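The House That Kept Its Papers

When the Drovetti family left their house above the river flats, they did not take the boxes. There were 11 of them in the upstairs passage, and inside were letters, grocery accounts, tide tables and photographs with no names on the back. The oldest letter I could read was a complaint to a builder regarding the verandah, which leaned towards the water and leans still.

Regula Berchtold has given three years to these boxes. She came to the district from another country, as I did, and she told me that the old handwriting was easier for her than the local accent. Her catalogue will be published by Tekleab, a small press which has already done two books on the ferry landings.
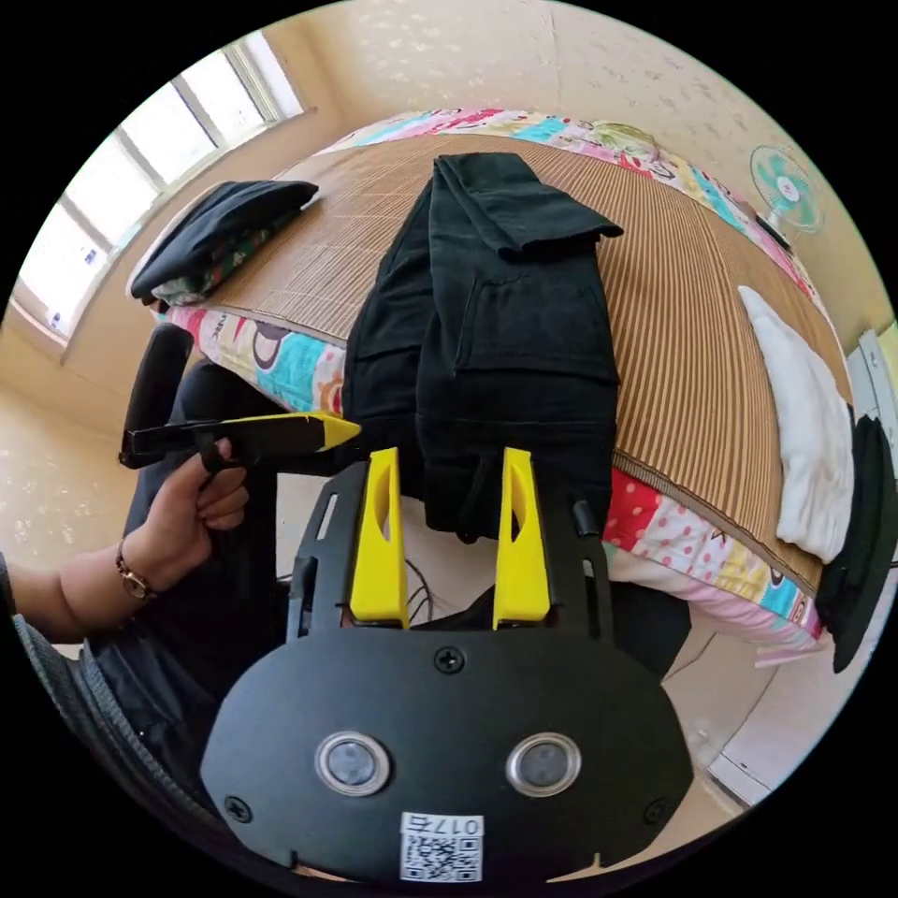 Black trousers, yellow finger tips and a watch on a brown strap.

The story which is usually told about the house is a simple one. A shipping agent made money, built on the best piece of the bank, and lost everything in a flood. Regula does not believe it. The accounts show that he sold the lower paddock 12 months before the water came, for 200 pounds, and that the buyer was his own brother-in-law. After the flood he bought it back at a cheaper price. The family stayed in the house for two more generations, and they were never so poor as the neighbours remember.

I asked her if people were upset by this. A little, she said. One man still crosses the street.
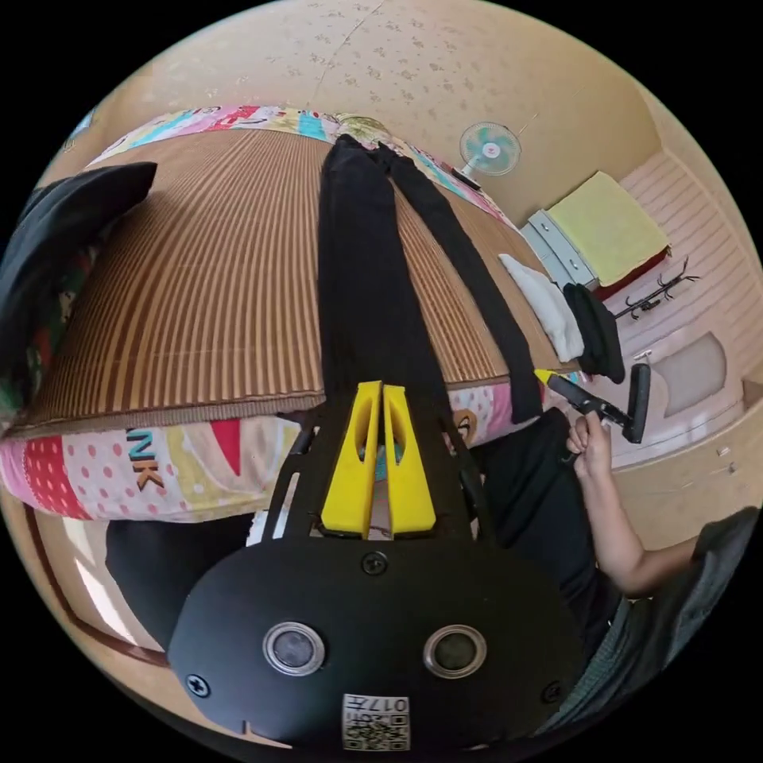

The photographs are a harder job than the letters. There are 200 prints, most of them small, and many show the same picnic ground at Jirkora from the same side of the creek. Regula puts them in order by the trees. A big fig is young in some of them and enormous in others, and in the last ones it is a stump with children standing on it.
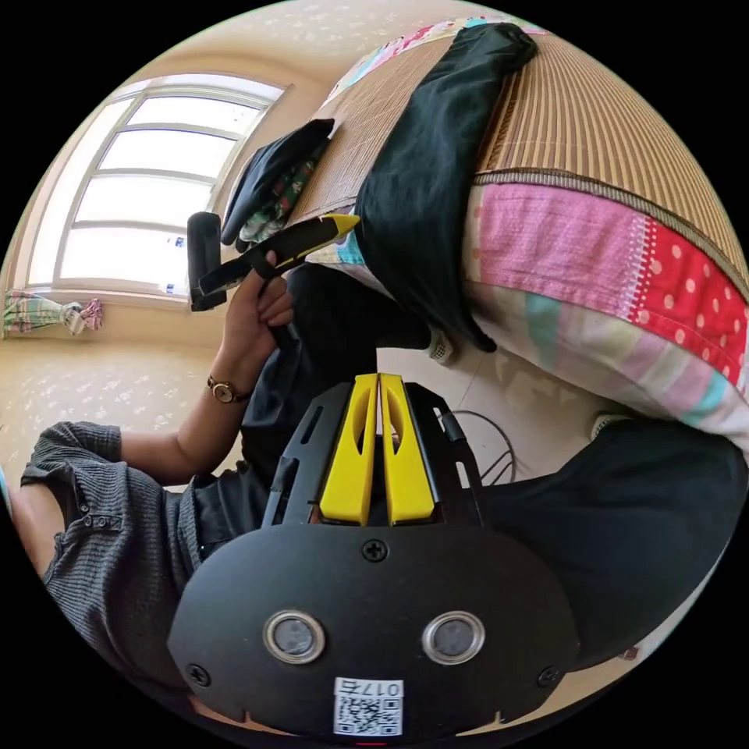
In a dark grey ribbed shirt, with buttons at the cuff.

My favourite is the kitchen book. It was kept by a daughter whose first name appears only once, as Plilteo, which may be a nickname or a mistake of the pen. She wrote down the colour of the river each morning next to the price of flour. "Brown, and rising," she put on one page in May, and then a recipe for quince jelly. 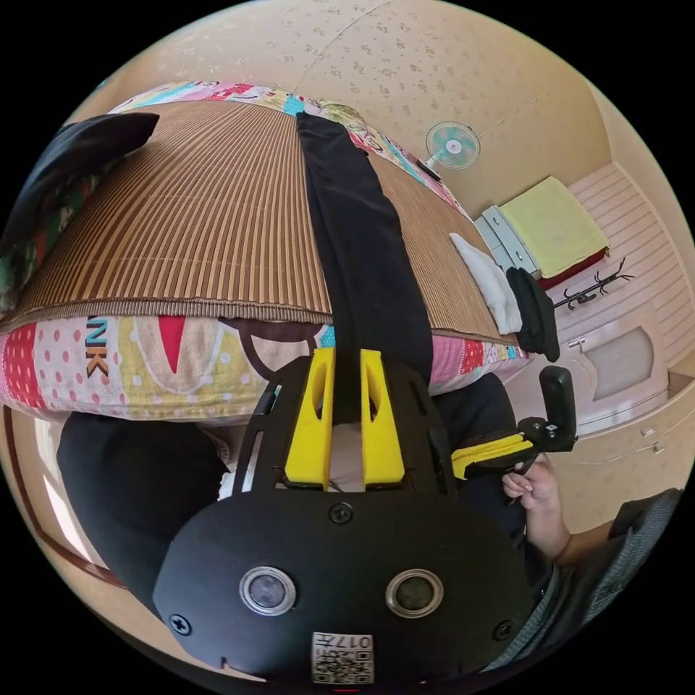
She does not mention the flood again until the jelly is finished. By then the jetty is gone, a neighbour's cow has been found in the orchard, and she is asking her father for new boots. He refused her, according to the accounts. In the following week there is an entry for one pair, ladies', paid in coins.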